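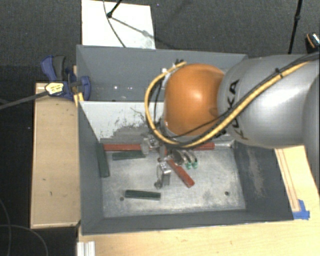

Pouran Soltani says the sticks ought to be sorted by length before we do anything else with them, and that color can wait. I've been thinking it over since lunch and I believe she's mostly right, though I'd grown fond of the color piles.

October, 3:40 in the afternoon

Bin as it stands: two reddish-brown sticks, three dark green. The longer red one is lying across the back half and one green is propped up against the left wall, nearly standing. I do like the slanted walls for keeping things together, but they let a stick lean, and a leaning stick is a nuisance when you want a quick look at what you've got. The gray block is in there too, back by the rear wall, and it's so close to the color of the bin that I can see myself forgetting it. Should we paint it? Ákos would say yes, Ákos would paint everything.

The floor is dusty again. I'd like to give it a proper wipe, and do the scuffed patch on the right wall while I'm at it — it may not come off, but I'd feel better for trying.

Wooden sticks from Szénási came in a box of 400, far more than we'll ever want, so Etelka has taken a good handful upstairs for her shelf labels and is very welcome to them. The rest are in the cupboard under the window, bottom shelf, behind the Claden tins.

For tomorrow: try Pouran's way with the lengths, find the soft brush, ask Jenő whether he still has the leftover green stain from the Rullano job.

2 comments · 2 shares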